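Sorting the Contents of the Metal Bin

4 June 2021

The undersigned has maintained this page for some time as a record of household and workshop matters, and readers have been kind enough to write in with corrections. The present entry concerns the sorting of odds and ends, a duty which was put off in December and has now been taken up again.

The difficulty is a familiar one. Small articles which have no fixed place are set down wherever there is room, and in due course they gather in one container. At my own address that container was a wooden chest in the back passage, which held 58 separate articles when it was last emptied. Of these, 20 were found to belong in other rooms and were returned to them the same afternoon. The remainder required a decision, and it is the method of decision that I wish to set down.

Lorraine Grimshaw, with whom I have corresponded on the subject of storage, favours a deep metal bin for the purpose. Her view is that a cloth bag conceals its contents and a cardboard box gives way at the corners, whereas metal may be wiped out and put straight back into use. I was at first opposed, on account of the noise. Anyone who has dropped a spanner into a metal container after nine in the evening will understand the objection. I have nevertheless adopted her recommendation, and the wooden chest has been given over to blankets.

The following procedure is observed.

The bin is to stand where it can be reached without moving anything else. Articles are placed in it singly and are not tipped in. Measuring tools, which are wanted more often than anything else in the house, should lie where they can be seen from above. Soft or brightly coloured articles may go anywhere, being easily found. Sharp articles do not go in the bin at all and are kept on the rail.

No more than one layer should be allowed to form. Once articles begin to rest upon one another, the lower ones are forgotten, and a second tape measure is bought while the first lies underneath. I have done this on two occasions and do not propose to do so again.

Emptying takes place every four weeks. Each article is taken out, looked at and either put away or returned. Labels were tried (the Zonden adhesive kind, followed by the Mazurek tie-on kind) and were given up, as the time spent in writing them exceeded the time saved. 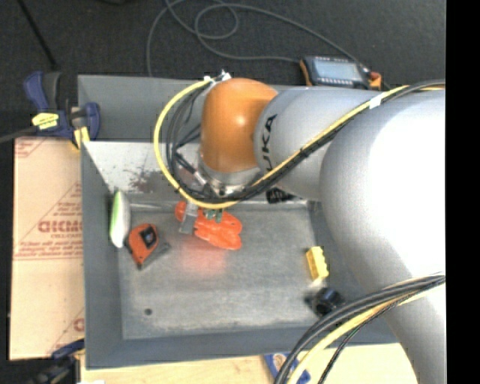 A small assortment in the metal bin, with the tape measure to the left of the red-orange article.

With regard to wear, scuffing on the floor of a metal bin should be accepted. It does no harm to the contents, and attempts to polish it away have, in my experience, only spread the cloudy marks further. Stains on the walls may be treated with warm water and washing soda, applied with a cloth and left for a short while before wiping. Wire wool should be avoided on any painted part.

Two readers have asked whether a lid is advisable. I do not use one. A lid becomes a shelf within the week, and the bin beneath it is then out of reach.

The shelving in the back passage will be dealt with in a separate entry, once the Skitach brackets have been delivered.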